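Vurkville Robotics Unit, Course Notes
Week 9: View disagreement as a test of learned placing policies
Notes by Huệ Tôn, revised by Dimas Ginting

3 shares | 2 comments

9.1 Background

A bimanual policy trained on demonstrations usually takes in several camera streams. Each stream is encoded separately and the features are joined before the action head. The joined vector tells us little about which stream the policy relies on. Last week's masking test blanks one stream at a time, but a blank image is far outside the training data, and the drop in success it causes is hard to interpret.

9.2 The swap method

The method used at Holtard replaces one stream with a stream from another trial that has the same objects in a different layout. Both inputs are then ordinary images. If the predicted action follows the swapped stream, that stream dominates. The measure is the angle between the two predicted gripper displacements, averaged over a trial.

The table layout is the same in both views below, with the head view first and the fixed view second. Note that left and right are reversed between them: the cutting board is on the right in the first and on the left in the second. 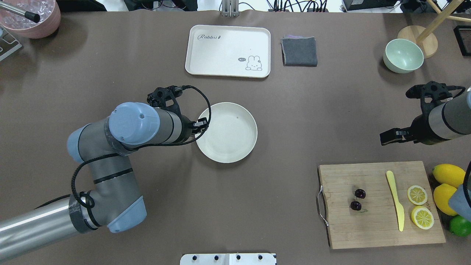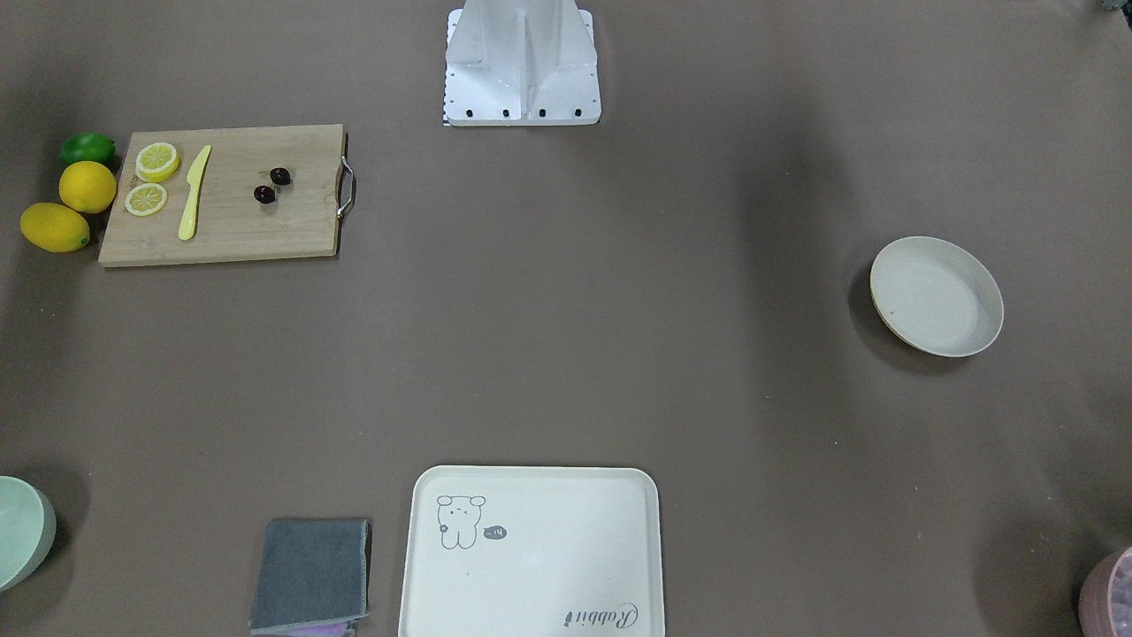
Extrinsic calibration has to be settled before any swap is scored. A fixed offset between cameras is absorbed during training and does no harm. A drifting one is read by the measure as disagreement, and the two cannot be separated afterwards.

9.3 Result

Over 694 trials, predicted actions followed the head stream in 68 per cent of swaps. The share fell late in the reach, when the wrist streams carry more detail - this fits the masking results, though the effect is smaller. Colour jitter during training made no clear difference.

9.4 Exercise

Derive the expected angle for a policy that ignores the swapped stream. State what you assume about noise in the action head.

Comments (2)

Palesa Mnguni
Is the angle taken per arm, or on the summed displacement? Section 9.2 could be read either way.

Sota Onishi
Per arm, then averaged. The Miltovari code does it in that order.

Related notes
Week 8: Masking tests and their limits
Week 10: Action chunking and delay
Reading guide: Calibration drift in shared workspaces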